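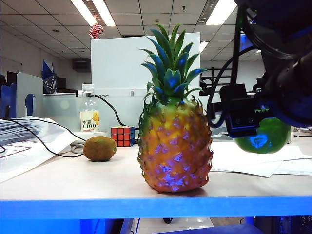

Fixed camera, pineapple in the middle, lime in the gripper just above the table.

Kevby Tabletop: house rules and data card

Kevby is a set of 1331 tabletop manipulation episodes, recorded at 10 frames per second with one arm and a great deal of fruit. This file covers how episodes are recorded, what gets one thrown out, and what you may do with the rest. Please read it before opening a ticket. We can tell when you haven't.

What is in an episode
One camera stream, joint positions, gripper width, and a one-line task text such as "put the lime next to the pineapple." Task texts are written before recording. Texts written afterward have a way of describing whatever the arm happened to do, which does wonders for the success rate.

Recording rules
1. One operator drives, one person holds the stop button. These are 2 people. Holding the button with your knee was tried in March and is no longer allowed.
2. Hands stay off the table from the start tone to the end tone, even if the kiwi is rolling.
3. The camera is fixed. If you bump it, end the session and recalibrate. Nudging it back by eye starts a new session whether you admit it or not.
4. Clutter is fine and stays where it is for the whole episode. Tidying halfway through is the one kind of tidying we discourage.
5. Cables on the arm need slack at full reach. Check this with the arm moving slowly, before the first episode.
6. Speed is capped at 70 percent of the controller limit. Limes forgive a lot; pineapples have leaves.
7. Replace fruit when it goes soft, and log the swap. A new lime gets a new object ID.

Labels
Each episode is marked success, failure or void. A drop is a failure, and we keep failures. Void is for broken recordings only: missing frames, a stop press, a hand in view. "It looked bad" is no grounds for void, and the Lehtinen checker will flag you if you try.

Splits
Train and test are divided by session, never by episode. Neighboring episodes share the same table down to the last sheet of paper, and a model that has memorized our paperwork should not be rewarded for it.

Known problems
Colored light falls on some objects, so don't trust hue alone to tell fruit apart. Gripper width is noisy near fully closed. Early sessions used the Ruteo log format, which rounds timestamps in a spirit of optimism – run the converter first.

Use
Research and teaching are fine. Do not use Kevby as evidence that an arm is safe around people. It was recorded with people kept away from the arm, see rule 2.

Report errors on the Adidby tracker with the episode ID.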